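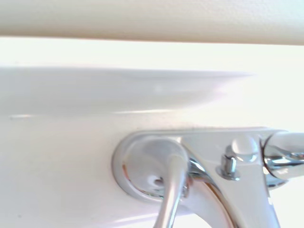
Figure 1. White sink basin and chrome faucet, wrist camera view.

Student Projects > Service Robotics > Visit Reports > Nenik Open Day

Report on the Open Day at the Nenik Workshop, Lurport
Hidayah Wijaya and Kobina Quaye

1. Purpose of the visit

Our project asks how a robot arm can do small cleaning jobs in a home bathroom. By November we had read a fair amount about grasping but had not seen an arm work near a real fixture. Our supervisor, Kirstin MacLeish, suggested the open day at Nenik, where a sink cleaning demonstration was on the program. We went to find out which parts of the job are hard, and whether our plan for the second half of the project made sense.

2. What was on show

The workshop was open from the late morning. Most visitors were students, with a few people from property management firms. There were 2 demonstrations we could use for our project. One was folding hand towels, which we watched only briefly. The other was the sink station, run by Adjoa Tsikata and Theophilus Nutsugah, and we spent most of the visit there.

The sink station used a single arm running control software called Clovon. A monitor beside it showed the view from the wrist camera. The same picture is used by the software, so visitors could compare what the arm did with what it had to go on.

3. The sink demonstration

The task was to wipe a basin and then the faucet with a damp cloth. Ms. Tsikata started each run from a laptop and Mr. Nutsugah stood at the stop button. We watched 3 runs.

In the first run the arm wiped the basin in long overlapping strokes and then went over the faucet from the base toward the spout. It took longer than a person would. The second run was stopped partway because the cloth had folded under itself and the arm was pressing on the lever. Mr. Nutsugah straightened the cloth and they began again. The third run went through to the end, although the area behind the faucet was not wiped. Ms. Tsikata told us they had left that area out of the program for now, as the wrist cannot turn far enough to get in there.

4. What we learned about the camera view

This was the most useful part of the day for us. We had assumed that a plain white basin would be an easy background. In Figure 1 most of the basin is smooth white with very little for software to hold on to. The curve near the rim shows up only as a soft gray band, and the strip above the sink is so bright that almost all detail is lost.

The faucet has the opposite problem. It has plenty of edges, but many of them are reflections. The chrome picks up dark and bluish patches from its surroundings, and there is even a small copper-orange glint on the round base. A program looking for edges could take any of these for part of the metal. The lever also comes so close to the camera that its end is out of view.

We asked how they deal with this. Ms. Tsikata said they use the camera to find the faucet from farther away, and once the arm is close they depend more on force readings at the wrist. She said dimming the lights helps too, but they try not to do it because customers will not dim theirs.

5. Questions we asked

We asked whether the arm needs to be taught each new faucet. The answer was yes at present. The team keeps a small library of shapes, and a new one takes an afternoon to add. We also asked about cloths. They have tried sponges, which keep their shape better but leave more water on the metal.

Dr. MacLeish had asked us to find out about safety limits. The arm stops when the force goes over a set value. Mr. Nutsugah would not give us the value but let us press on the cloth by hand to trigger the stop.

6. Changes to our project

We will make 2 changes. First, we will test in the Annan lab with a real faucet in place of the gray plastic model we had planned to use, since the model has none of the reflections. Second, we will add a force sensor to our parts list and drop the second camera to stay within budget.

We did not get to see how the arm rinses the cloth. Ms. Tsikata has offered to send us a recording, and we will add notes on it to the final report.

Contact the project office | Copyright Annan Student Projects | Back to top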